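Shared workshop, Fagundes bench 3
Pre-run check, kitchen arm build, simulation stage
Checked by: Intan Osman
Second check: Washington Brito
Date: 1 Jun 2024

1. Kitchen model loads without missing parts. PASS

2. Joint limits match the build sheet. PASS
Comment: Elbow limit was still the January value. Changed to 93 degrees and saved.

3. Arm clears the range hood on approach to the rear burners. PASS WITH COMMENT
Comment: Clearance 163 mm at the closest point of the planned path. Do not raise the wrist waypoint without repeating this item.

4. Pan handle included in the collision model. FAIL, corrected, PASS
Comment: Only the pan body had a collision shape. Handle added by Lucie. Retest with the pan on the rear right burner.

The retest uses the standard layout: one slice of meat in the pan, one on the plate left of the cooktop, espresso machine at the far left of the counter. Leave the layout alone between runs or the logs can't be compared. 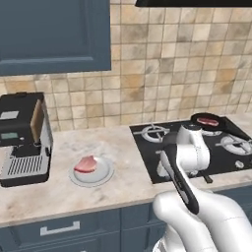
Contact logging stays on for every run, including short ones. Run 526 was started with it off and is not counted toward sign-off.

5. Stop command halts all joints. PASS
Comment: Tested from the keyboard only. The button on the real bench is not wired yet.

6. Gripper force limit set. OPEN
Comment: Two values in the config file. Ivone to confirm which one the controller reads.

7. Burners modeled as hot zones. NOT DONE
Comment: Required before any path is copied to hardware.

Result: cleared for simulation only. Items 6 and 7 carried over to the next sheet.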